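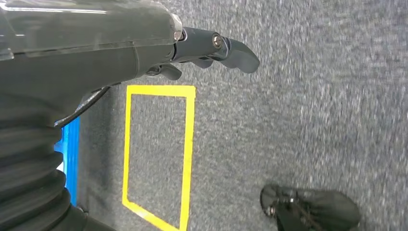
CLEVULBERG, 14th November

The storage area that Trisetero runs at its Clevulberg site has carpet on the floor, and the person in charge of it would like to get that subject out of the way first.

"It was office space," the storage lead says. "We got the room with the carpet down. Pulling it up meant dealing with the adhesive underneath, and the quote for that was more than the shelving. So we load on carpet."

Loading on carpet is possible within limits. A steel upright puts its weight through a small foot, and the foot sinks. How far it sinks depends on the pile, the backing and whatever is under the backing. At Clevulberg the installers let each unit settle under load before they leveled it. They came back a week later and leveled it again. Two units needed a third visit.

"People level an empty shelf, and then they fill it, and then it leans," the storage lead says. "You put the weight on, you wait, you level. We put that in the work order. It was skipped on the first row and we did that row twice."

Positions are laid out in yellow tape stuck straight to the carpet. Paint was never an option. Several tapes were tried in June on an offcut, and the choice came down to which one held its edge on pile and came up without pulling fibers. The corners lift first. The lines are checked monthly and bad lengths are replaced whole, with no patching.

"A patched line has a step in it. Then someone lines up a unit to the step."

The shelving is blue perforated steel, with rows of slots up the face of the uprights and diagonal braces. It was bought in one order under the internal project name Medrano, which covered the move of 169 part numbers out of a shared warehouse and into the building. The slots set where a shelf can sit. The storage lead considers the pitch of the slots the most useful figure on the supplier's sheet and the one buyers read last.

"You work out your crate height, you double it, you add hand clearance, and then you find out the shelf goes a little above that or a little below it. There is no in between. If it goes below, your top crate rubs. We moved every upper shelf on the first unit after we had assembled it, with the braces on, so all of that came apart again."

The braces draw a mixed report. They stop the frame from racking, which matters more than usual on a soft floor. They also get in the way of anyone who wants to reach a crate from the side. Access is from the front only, and the rows are spaced on that basis. A proposal to leave the braces off one end for easier reach was turned down after a loaded unit was pushed by hand at shoulder height and moved more than anyone liked.

Asked about the finish, the storage lead is less enthusiastic. The shelf panels are glossy, and the overhead lights show up in them as bright patches. Labels laid flat on the panel are hard to read from a normal standing position. Labels now go on vertical faces.

"I would take a matte panel next time. It was not offered in that blue. Someone decided the blue mattered, and it may have been me."

Gloss has a second effect, on friction. Smooth plastic on smooth coated steel slides easily, and the front lip on each panel is there to stop it. The lip is thick enough to catch a sliding tray but it also means that nothing can be dragged straight off the shelf. Items have to be lifted over it. New staff tend to drag, hit the lip and then lift. The work instruction says to lift first.
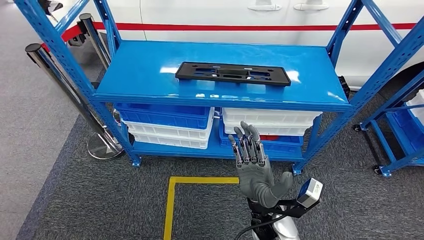

The rule for the top shelf is one layer, nothing stacked. It is used for flat items, mainly the long molded trays whose pockets and cutouts hold parts in a fixed position during assembly. The trays go lengthwise along the shelf and are set well back from the lip. Setting them back leaves open surface in front, and the storage lead defends that surface against regular requests to fill it.

"I get asked about it every time we are short of space. That strip is where you rest a tray while you change your grip. If there is a box there, you rest the tray on the box."

The trays themselves have been a slow problem. A long thin molding stored across two supports will sag over time, and a sagged tray no longer seats parts at the right height. On a continuous steel panel the support is even, and sag has not been found since the move. Trays kept in the old warehouse on wire shelving had to be checked against a flat plate, and several were scrapped.

The lower shelf takes crates, stacked two high. Two colors are in circulation, blue and white, from the same molding and with the same footprint, so that either color will nest on the other. Blue on white and white on blue are both found, sometimes side by side on the same shelf. This was not the plan.

The plan gave white crates to incoming parts and blue ones to parts that had been inspected. It lasted until the first large delivery, when the white crates ran out and blue ones were used in their place. The total stock is 1,104 crates across the site, and the split between colors was never even. The storage lead dropped the color rule soon after and moved the status to a card.

"A color rule needs spare crates in every color at all times, and that is a lot of empty crates to store. A card weighs nothing. The crates can be any color you have. I still hear people say a part is fine, it's in blue. It might be fine. Read the card."

Stacking order is therefore free, but stacking height is not. The crates are rated for more than two high by their maker. The limit of 2 comes from the shelf opening and from how far a person of average height can comfortably reach down and forward with the load held away from the body. A trial at 3 high was run on the floor beside the shelving, off the carpet edge on a sheet of board. The rims held. Getting the bottom crate out took two lifts before the useful one, and in practice people pulled it out from under the others. The trial was stopped.

Ribbed side walls are preferred over smooth ones for stiffness, though dust collects between the ribs and wiping them is slow. Rims are inspected for cracks at the corners. A crate with a cracked rim will carry its own load without trouble but cannot be trusted under another crate, so it is taken out of stacking use and sent to packaging waste. Roughly one crate in every stack of returns gets looked at twice.

Weight is kept low. Heavier parts go to the bottom crate of a stack, and heavy stacks go toward the uprights, away from the middle of the span. The instruction sheet has a line about this with a small drawing, and the drawing has been corrected once after it was found to show the reverse.

What remains open is the floor. The lease on the room has some years to run, and each new unit means another round of settling and leveling. Steel spreader plates under the feet have been fitted on one row as a test. They reduce the sinking. They also stick out past the uprights by about the width of a toe cap, and the tape lines in that row had to be moved outward to match.

"We will do the other rows when the carts are rerouted," the storage lead says. "The aisle is already at the minimum on that side. I measured it again this morning."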